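Odunstead workshop puts hand-held grippers on a fixed service schedule

The Odunstead workshop of Ekov has begun servicing its hand-held grippers on a fixed schedule, the company said in March 2023.

Under the new routine, each pair is taken out of use after 20 hours of recording. The jaws are cleaned, the finger screws tightened and the marker cubes checked for scratches and lifted edges. A cube that has shifted on its mount is replaced, and the pair is calibrated again before it goes back to a table.

Seung-woo Wi, who runs the workshop, said worn cubes had been the main cause of lost tracking.

“A corner starts to peel and the position jumps,” Wi said. “You can tighten everything else and it will still jump.”
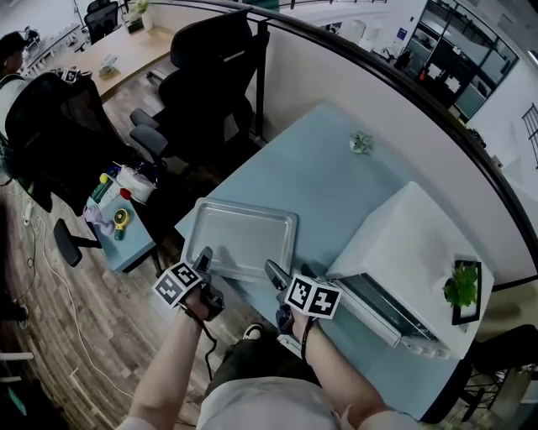
Grippers with marker cubes in use at a table with a baking tray and a toaster oven.

The workshop logged 57 tracking faults in January, Wi said. Most were cleared by fitting a new cube, a job that takes one person 2 minutes plus the calibration run.

Spare cubes and jaw pads are supplied by Grollura. Wrist straps are also on the checklist and are changed when the stitching frays.

Ekov said it would use the same schedule at its Shin site once staff there have been trained.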